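# Kurkell: two-arm container handling demonstrations

Last updated: February

Kurkell is a set of teleoperated demonstrations for training manipulation policies that use two arms at once. It was recorded for the Dullthorpe project on lid opening and packet transfer. The release has 895 episodes. Each one is a single attempt, kept whole, with the joint states, gripper commands and camera streams stored together.

## Setup

Both arms share one table with a white cloth behind it. The objects are household items: a steel cup, a clear plastic container, a white tray and a small blue packet. The tray and the cup are put down again by hand between episodes, so their positions vary a little.

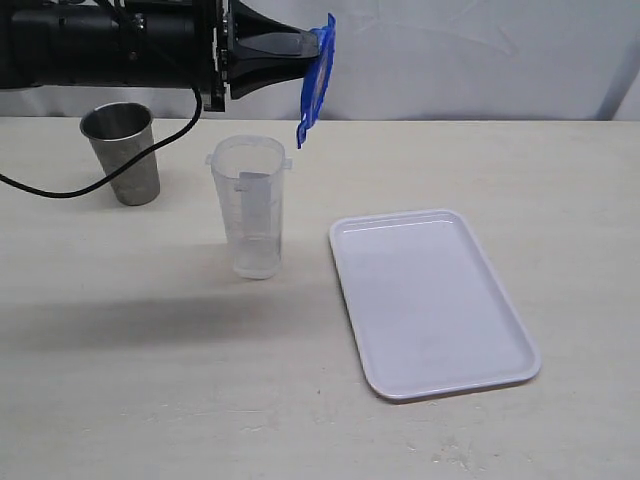
Does the policy get told which object to pick up?

Each episode carries a short text instruction, and the policy receives it at every step. Object positions are not given as input, so it has to find them from the cameras.

## Tasks

There are 2 task families.

- `transfer`: pick up an object and place it in the tray or in a cup.
- `lid`: hold the container with one arm and work on the lid with the other.

The lid family is the harder one. The holding arm has to keep the container upright while the other arm pushes or pulls, and small errors in one arm show up at once in the other. Operators were asked to get a side grip first and only then bring in the second arm.
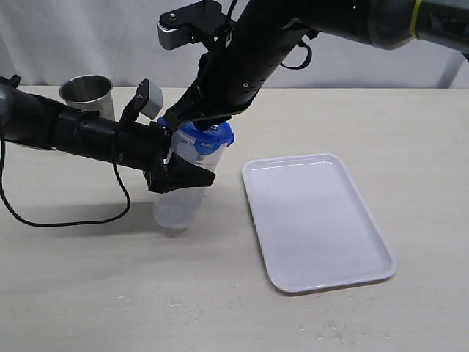 *Lid task. One gripper holds the side of the container while the other presses on the top.*

## Cameras

Scene views and wrist views are included for every episode. Wrist streams were left at fixed focus, and close contact often puts the object well inside the focal distance. We did not filter these frames out. A policy trained with them removed did worse on the last part of the lid task in our tests, probably from losing the color and edge cues that survive the blur.
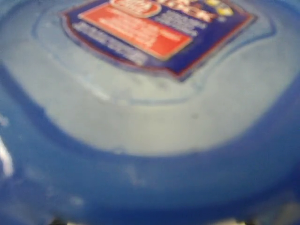 If you want to drop them anyway, use the `sharpness` field. It is computed per frame on the grayscale image and is not comparable between scene and wrist cameras.

## Baseline

The baseline is Hájek, a transformer policy that predicts short chunks of actions for both arms together. We compared it with a version that has a separate action head for each arm. The joint version was better on `lid`. On `transfer` the gap was too small to call.

Evaluation used 22 start layouts held out from training. Every layout was run with both versions. A run counts as a success only if the object is released and stays where it was put. Lifting alone is logged as partial.
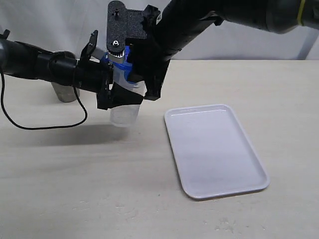 Most partial runs come from a late release. The gripper reaches the right place and then waits, and the run times out. Shortening the action chunk helped with this but made the approach less smooth.

## Known problems

- Clear plastic is hard for the depth estimates. Treat depth on the container as unreliable.
- Cables sometimes pass in front of objects in the scene views.
- Only one table and one backdrop are covered. Expect a drop on other surfaces.
- Gripper force was not recorded.

## Files

Episodes are stored in the Nundura format, version 2. Older loaders will open the files but skip the instruction field without a warning.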